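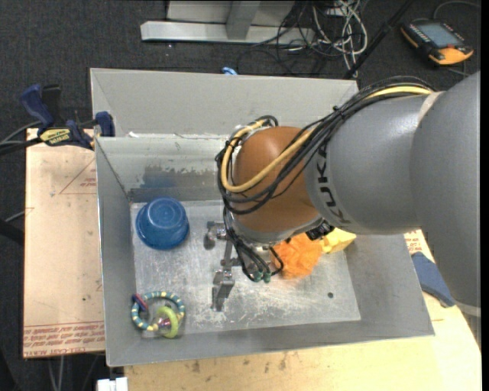
Shiny bins are where most of my picking software comes to grief, so most of my tips start there. A depth camera looking at bare metal will hand you holes, floating specks and the occasional confident lie, and the color picture isn't much kinder. See the blurry blue patch on the back wall, right above the upside-down bowl? A segmenter can draw a lovely clean outline around a reflection like that and give it a higher score than the crumpled orange thing on the other side. I've been writing bin-picking code in one form or another for 14 years and I still fall for new versions of the same old problems, so what follows is partly a note to myself.

Throw away everything outside the bin before you do anything clever

Measure the inside of your bin, put those numbers in a config file, and crop the point cloud to that box before the segmenter's results go anywhere near the grasp planner. Any mask whose points land behind the wall or under the floor gets dropped. It's a dozen lines of code and it gets rid of most of your reflection ghosts (a mirror image sits behind the mirror, so geometrically it's often giving itself away!). I shrink the box by 15 mm at the walls too, then grow it back only for objects that are clearly touching a wall. If you skip the growing back part you'll wonder why nothing in the corners ever gets picked. Ask me how I know.

Corners need their own rule

Something sitting in a rear corner has two walls for neighbors, and a planner that ranks grasps purely on shape will cheerfully offer you one with a finger inside the metal. I used to check collisions last, after ranking, and ended up going through a list of 2000 candidates to find three usable ones. Now I do a very cheap check first – just a couple of boxes for the fingers against flat planes for the walls – and save the full mesh check for whatever survives. Weronika Rutkowska talked me into that and she was right, though I argued for a whole afternoon.

And if every grasp in the corner fails, don't keep asking for one. Add a nudge. A slow sideways push toward the middle of the bin is boring to write and solves more than another month of training will.

Model your hoses, even badly

People load the arm model that came with the robot, add the gripper and call it done. Then there are cables looping around the wrist and hoses hanging underneath, and the planner doesn't know about any of them. You don't need a cable simulation. Stick a fat capsule on the wrist where the bundle lives, add another where the loose loop swings out, and limit the last joint so it can't wind itself up over a long run. Mine is limited in software well inside what the hardware allows. I lose a few poses and I sleep better.

While you're in there, put the clamps in the model too. Anything that sticks up past the rim counts. Ours are plain boxes in a file called clutter.yaml, and the rule is that whoever moves a clamp edits the file.

Soft things, hollow things, ring things

I keep a small table of grasp habits by type. Soft lumps get a deeper pinch and a wider opening, and I ignore their surface normals completely, they're mostly fuzz. Bowls upside down are tricky with two fingers as there's no rim to grab from above, so flipping or pushing comes first. For hoops I make the planner aim at the band. If you aim at the middle of the mask you close on air, and the middle is exactly what a lazy centroid gives you! Clear plastic I treat as unknown volume: if the depth has a hole there and the color says something's present, I fill the hole with a block and plan around it.

Know where "empty" is

Save a scan of your bin with nothing in it, scratches and all, and redo it whenever somebody swaps or shifts the bin. I subtract it from every live scan. Little features like a drain hole or a bad scuff stop looking like parts. Aniela Mazurek reruns ours at the start of each shift and her script refuses to go on if the floor plane has tilted since last time, which I thought was fussy until it caught a loose clamp on its second day.

Log the boring picks too

For ages I only kept data from failures. Big mistake. You can't tell what's odd about a bad pick if you've got nothing ordinary to hold it up against. I keep the scan, the chosen grasp, the runners-up, the gripper width after closing, and the git hash. One folder per pick, plain file names. At Florkholm we had 52 folders called "test" and I wouldn't wish that on anyone.

Speeds

Separate speed limits for above the rim and below it, in one file, and no overrides tucked away in scripts. Keep the pendant within reach when you try new code – mine runs slow for the entire first bin, however sure I am of it.

Ju-won Ki wrote in to ask about camera exposure over bare metal, and I've got plenty to say on bracketing. I'll put that up in June, along with the clutter.yaml layout if I can get it tidied.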